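Clurkemitz grasping: questions we keep getting

Last updated Tuesday, October 9, 2018. Put together by Tuncay Gökçe, mostly from emails. Will tidy when there's time.

What is Clurkemitz?

A way of teaching a gripper to pick things up without ever having a 3D model of the thing. Practice happens in simulation. Wrist view goes in, a small move of the gripper comes out, repeat until it closes. That's the short version. Long version is in the Jivberg report, sections two and three.

So no real robot at all?

Not for training. Everything on this page is simulated. We do have runs on a real arm but they're a separate write-up and it isn't finished. Please don't quote sim numbers as if they were real ones, this has happened.

What does it practise on?

Household-ish shapes from the Bozsik set. 611 of them at the moment. Bowls, caps, lids, knobs, odd lumpy stuff. A few have bad meshes, we know, list is in the repo. If a shape falls through the table please check that list before writing to us.

Why so many round things?

Round things are where the old method fell over. A flat box gives two fingers two nice flat sides. A dome gives them a slope, and the grip squeezes it out like a bar of soap. If you only touch near the rim you can hold it, but you have to come in low and straight. The policy has to find that by itself, there's no rule for it in the code.

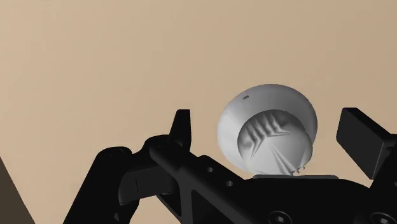

Render: Jodent simulation group / Clurkemitz project. Free to reuse with credit.

Relief on the surface, ridges and so on, is there in the mesh but the contact solver smooths most of it off. Colour is left plain on purpose for shapes like this one. Pale grey on beige is hard for the network, and hard is what we want in the test set. Shadows help it more than we expected. Turn shadows off and the success rate drops, see the table in the report.

What counts as a success?

Object lifted clear of where it was and still between the fingers after 2 seconds. Then a short shake, 5 small wrist moves. If it's still held, success. Drops during the shake count as failures, even tiny slips where it lands back on the palm. Earlier versions of the report didn't have the shake, so the April figures look better than they should. Don't compare accross the two.

Does it know what it's picking up?

No. No labels, no names. It gets a target point and that's it. Someone (or some other bit of software) has to supply the point. Yes you can click it by hand, most of us do.

What about other things on the table?

Clutter is on by default. Other objects get dropped in at random before each try, plus furniture around the sides, different floors, different wall colours. Some rooms come out ugly. Doesn't matter, the ugly ones train just as well. Touching a neighbour isn't a failure, knocking it off the table is.

Edges are the other thing people ask about. A target near the edge of a table has less support and there's less room for a bad first move, one nudge and it's on the floor. We start a fair share of tries there. Easy middle-of-the-table starts teach it very little after the first day of training. 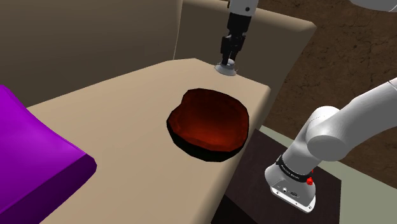
Going straight down is the commonest approach it settles on, for thin or flat targets especially. We didn't ask for that. It does try tilted approaches early on, then mostly gives them up, as a tilted finger meets the table before it meets the object. With tall targets it keeps some tilt. Bowls are mixed, sometimes it goes for the rim from above, sometimes it fusses about for ages and times out. Bowls are our worst group by a way.

Can I use a different gripper?

Any two-finger parallel one should be OK. Put your own finger shapes in the config and retrain, don't just swap the model and run the old weights. Tried it, bad. Suction cups no. Three fingers, not yet.

How long does training take?

Depends on your machine. On ours, over a weekend. If yours is still at zero after the first night something is wrong, and nine times out of ten it's the friction setting. Default changed between versions, check it.

My gripper closes in mid air. Why?

Camera offset. The wrist camera in the config has to match the one in your scene file. Same goes for units, metres please, not milimetres.

Where do I get the code and shapes?

Code is on the Jodent download page. Shapes come from Bozsik directly, we can't pass them on. You'll need to fill in their form, allow a few days.

Can you run it on our objects?

Maybe. Send meshes, watertight if possible, and say what size they're meant to be. No promises on when.

I found a mistake on this page

Likely. Email Tuncay, put Clurkemitz FAQ in the subject or it'll get lost.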